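Clirosham fault set: README

Last edited 25/01/2018

What this is

Recordings from the Bamthorpe cell, kept because each one belongs to a run that ended in a fault stop, a bad part or a person hitting the stop button. The task is taking parts out of and putting parts into a desktop computer tower. The set came out of the July runs and holds 18 episodes. Good runs are in the main Clirosham set and are not repeated in this one.

Cell layout

The tower lies on its side, open face up, on a table of aluminum rails. Removed parts go into a printed holder to the left of the tower. The fixed camera does not move between episodes. The wrist camera does, so do not use it to measure anything outside the case.

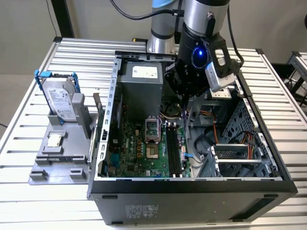 Fault codes

F1 – contact force over limit, arm stopped by the controller
F2 – part dropped or let go early
F3 – part seated in the holder at an angle
F4 – stopped by hand

F1 is the most common code. In most F1 episodes the gripper had caught a cable on its way to a part, and the force climbed for nearly 4 seconds before the limit tripped. The limit was too high. It has been lowered in the Ultel controller settings, but the old value applies to every episode in this set.

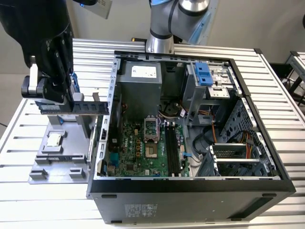 Two arms at the case, socket bracket raised.

Two-arm episodes

The arms share a keep-out zone over the case. In the first version of the Rothe planner the zone was checked only at the start of a move, so the second arm could enter while the first was still leaving. There was no collision hard enough to bend anything, but two episodes end in F4 for this reason. The planner log for both is complete.
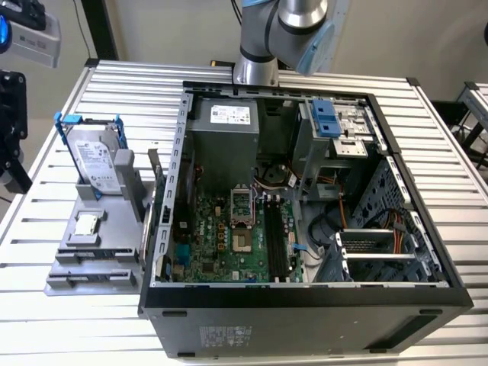 F3 took the longest to track down. The script marked a part as placed when the gripper opened, with no check on how it sat, and the next move then used the wrong height. Upright parts are the ones to watch. The hard drive stands on end in the holder in its blue bracket, with the tabs above the top corners of the drive, and a planned path has to clear those tabs as well as the drive. The old path cleared only the drive.

Known problems with the data

Force readings are missing from the first 2000 samples of one episode. The file is marked "partial" and should be left out of any force training. Clocks on the two arms drift apart slowly, and the sync file corrects this for all episodes.
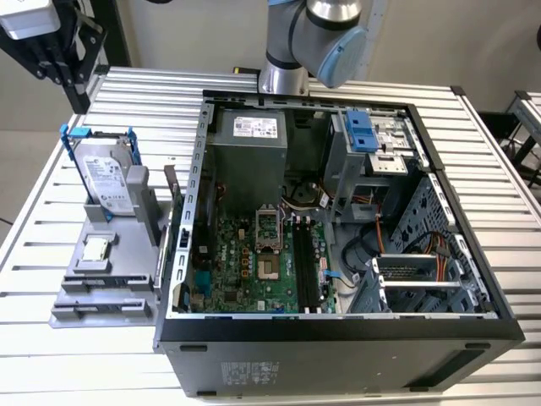 Labels were added by hand after each run and cover the fault only, not the state of the computer. Anyone training a socket detector will need to add their own. The CPU socket is empty with its metal frame raised, and a detector trained on that view alone should not be trusted with a closed socket. Cable labels are also missing, including for the colored bundle that loops across the middle of the case from the power supply.

Before running any of this on a real arm

Use the new force limit. Stay outside the table guard while either arm has power. After a fault stop, cut power before reaching into the case – the gripper may still be holding a part under load.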